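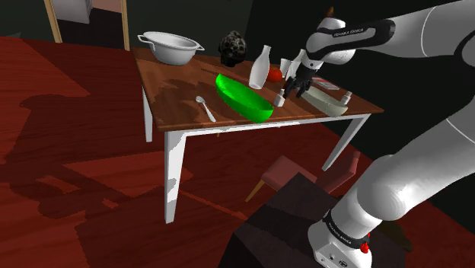 Stuvside Dimport 2: evaluation set and data card

Print this page | E-mail this page

Last revised November 25, 2018. Maintained by Kamala Pillai and Noémie McKinnon. Complaints to Darlene Dhillon, who has a folder for them.

What you've downloaded

Dimport is a simulated household manipulation kit sold by Stuvside. You pay your 99 dollars, you get a virtual arm, a virtual house, a bucket of virtual crockery and a licence file that is more carefully engineered than some of the crockery. We bought version 2 in February to find out whether it was good enough to rehearse pick-and-place jobs before we tied up a real arm. What you have in this archive is everything we recorded while finding out: 1000 episodes, the configs that produced them, and this file, which is part documentation and part product review. Stuvside has seen a draft. They asked for two corrections, both fair, both made.

If you only want the verdict, it's under Verdict. If you only want the data, unpack it on a drive with room to spare and read Known problems first. People never do, and then they e-mail Darlene.

What's in the archive

episodes/ holds one folder per episode, with colour frames, joint positions, gripper opening, commanded actions and a small text file with the task sentence.

configs/ holds the scene and placement files. Same seed, same config, same kit version should give you the same table. Should.

notes/ holds Noémie's running log, lightly cleaned up for language.

tools/ holds the loader, a replay script, and a converter for the older Dimport format that you will not need unless you have suffered as we have.

There are no depth images. The kit will render depth, and the manual has a lovely page on it, but the version we were shipped wrote the depth files with the near and far planes swapped on every restart. It's been fixed since. We weren't going to run the whole set over again.

The scene

Everything was recorded in Chisholm, the dining room that comes with the kit. Stuvside sells other rooms. Chisholm is the one in the box, so Chisholm is the one most buyers will end up using, and we thought a review ought to look at the thing people get.

It's a decent room. There's a wooden table with white legs, a reddish-brown floor, a doorway off to one side, and the arm stands on a dark pedestal in front of it all, ready for dinner. The arm model carries FRANKA EMIKA lettering, which cheered up the person who does our procurement. The back wall is so dark that we spent a good part of the first afternoon hunting for the light switch in the config. There is a light setting. It does the floor a world of good and the wall none at all.

Object placement is done by a sampler that drops things on the tabletop, lets them settle and throws out any layout where something has rolled onto the floor. You get pots, bowls, bottles, cutlery, a bit of fruit, and the odd item whose identity is between it and the modeller. One lumpy black object turns up a lot. The log calls it "the roast". We've kept the name in the configs because changing it broke the loader.

Tasks

The task sentences follow the usual pattern: pick up this, put it in or beside that. We wrote them ourselves, in plain English, and then Solange Carrier rewrote the ones where it wasn't obvious which bottle we meant. On a table with more than one white bottle, "the white bottle" is an argument waiting to happen. Where an ambiguous sentence survived, the episode's text file says so on the second line.

We left colour words in. A lot of sets strip them out to make the language harder. We figured a person asking for the green bowl will say green, and the green in Dimport is not a shade you could overlook in any case.

How it was recorded

Episodes were driven by teleoperation, by the maintainers and by Ingvar Juhl, who has steadier hands than either of us and let us know it. The operator saw the room view and the close view near the gripper side by side. Both views are stored. They're stamped with simulator time, so they line up with each other; they do not line up with wall-clock time, and any column that looks like wall-clock time should be treated as decoration.

An episode begins when the operator presses start and ends when the operator presses stop, or when the physics has an opinion of its own. Failures are kept. They're marked with outcome: fail, and the reason field is free text, so you'll have to do some reading. We thought about a tidy list of failure codes and had one drafted, then found that half of what went wrong fit under "other" and gave up on it.

The gripper, and the Kedach add-on

Out of the box, Dimport's gripper closes like a garage door. It goes to whatever opening you asked for at one speed, and if there's a cup in the way, so much the worse for the cup. Kedach is Stuvside's contact package, sold separately, and it's the part of the product we'd tell you to look at hardest before you spend anything.

With Kedach switched on, the fingers slow as they load up, and small objects mostly stay put long enough to be grasped. Thin-walled things behave. Cylinders behave if you come at them square, and squirt off sideways if you don't, in a way anyone who's chased a pickle around a jar will recognise.

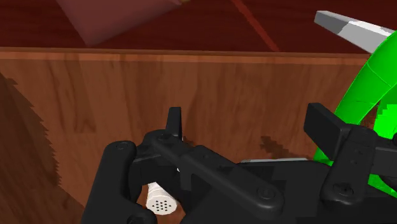
Coming in on a diagonal was where we lost the most time. The solver seems to pick one finger to make contact first and sulks if the other is late. Ingvar's habit was to stop just shy of closing, nudge the wrist, then close in two short steps. You'll find that rhythm all through his episodes, and if you train on them your policy will pick it up too. It's a good habit. It's also his, and you may want to balance your split by operator so you don't end up with a model of Ingvar. The operator field is there for that.

Kedach was on for the whole released set. The runs without it were so poor that publishing them felt unkind to everybody. A few are in notes/ for the curious.

Rendering

The close view is where the price shows. Shadows have stair-stepped edges, and where a bright curved object meets a dark part you may get little blocks along the join. Semi-transparent surfaces sometimes stay semi-transparent when they've no business being so. Textures are fine from across the room and busy from up close, the wood grain especially.

Does it matter? For us, less than expected. We ran our own small grasp detector over both views, and it cared far more about occlusion than about jagged shadows. The gripper in the close view takes up a lot of room, and a small object can disappear behind a finger at the moment you'd most like to see it. That's true of the real article as well, so I suppose we can put it down as realism. Noémie wanted it under defects. She's been overruled, but she wrote the loader, so check your defaults.

If your work depends on shadow edges or clean segmentation masks at close range, buy something dearer. If you're after approach paths and where-do-I-put-my-elbow problems, Chisholm will do you.

Known problems

Replaying an episode on a different graphics driver can shift the last few frames. The arm arrives where it should; loose objects may not.

The spoon occasionally sinks a little into the tabletop as the layout settles. Episodes where it couldn't be got out again are marked fail, reason "spoon, Excalibur". Sorry. It was late.

Gripper opening is logged as a fraction in the episodes and as a distance in the configs. We know. The loader converts it.

The chair has no collision shape. The arm will pass straight through it without remorse, so don't use this set to learn anything about chairs.

Support

We sent Stuvside a fair number of questions. Replies came from people who'd clearly opened the software that morning, which puts them ahead of most vendors we deal with. The forum is another matter: mainly one patient moderator and a long thread about licence servers. Installing on an offline machine took two tries and a phone call. The manual's section on it describes a menu that has since moved.

Verdict

Dimport 2 with Kedach is worth having if you've got real hardware waiting and want to waste less of its time. Without Kedach, it's a handsome dining room with an arm in it. We've renewed our licence for the coming year, and we're still waiting to be told how to light the back wall.

Using this set

Free for research and teaching. The kit itself, the Chisholm room and its contents belong to Stuvside, and you'll need your own licence to re-render anything. The recorded episodes are ours and you may carve them up as you please. Please don't report results on the training split and call them held out. We can tell.

If you find a broken episode, send Darlene the folder name and the kit version. A screenshot of your whole desktop is not required, though she's had some beauties.

Related items

Dimport 1 to Dimport 2: migration notes
Kedach contact settings we ended up with
Loader changelog
Teleoperation without wrist strain (Juhl)
Writing task sentences two people will read the same way (Carrier)

Print this page | E-mail this page

Contact: Darlene Dhillon, data desk | Copyright the maintainers | Back to top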